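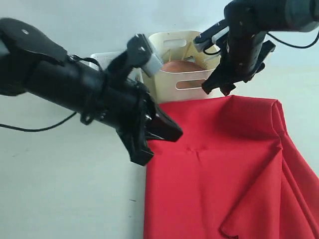

The Long Apprenticeship of a Pair of Robot Arms

Charoen Limsakul has been promised a useful home robot four times in his career, twice by people who were paying him. He now runs the demonstration room at Kullora, where operators steer robot arms through household chores so that a learning system can study the recordings. I asked him when the arms would manage a chore without an operator. He said he had stopped answering that.

The work on the morning I visited involved two black arms, a cream-colored plastic basket and a bright red cloth. In the basket was something round and orange-brown that I took for an onion. A child of four would have understood the setup and lost interest in it.

Each attempt at the task is called an episode. Ratree Chaimongkol, the senior operator, is expected to record 60 in a shift, and she says 15 of those will be thrown out on a bad day. An episode goes in the bin if she hesitates too long, if a gripper snags, or if the files from the two arms don't line up. The rest are labeled and sent to Hasovance, the company that trains the model and pays the bills.

The theory is easy to like. Nobody has managed to write down rules for handling fabric, so you show the machine plenty of fabric being handled and let it work out the rest. Language software got good by reading a great deal, the argument goes, and arms will get good the same way. But the writing was already lying around for the taking. Every minute of this has to be made by a person on a wage, and Chaimongkol goes home with sore wrists.

Then there is the question of what the examples are examples of. Plain pale wall, red cloth, basket. My kitchen has a dog in it and a drawer that sticks. Amnuay Pongsiri, who handles the Hasovance account, told me the variety comes from having many stations, and that the trained system succeeded in 80 percent of its trials last January. I asked where the trials were held. They were held in the same room, with the same basket.

Pongsiri didn't think this was much of a problem. Jintana Yensuk does. She spent 2 years checking episodes for Ernau, a rival outfit, before leaving to teach, and she remembers a model that did beautifully until someone swapped a tablecloth. "We told the client it needed more data," she said. "It was always going to need more data. That was the business."

I don't doubt the skill in the room. Chaimongkol can bring both grippers in close to a basket rim with a patience I lack in parking lots. What I doubt is how much of that skill ends up in the recording, and how much stays with her when she clocks out. Limsakul, to his credit, doubts it too. He has asked for a second basket.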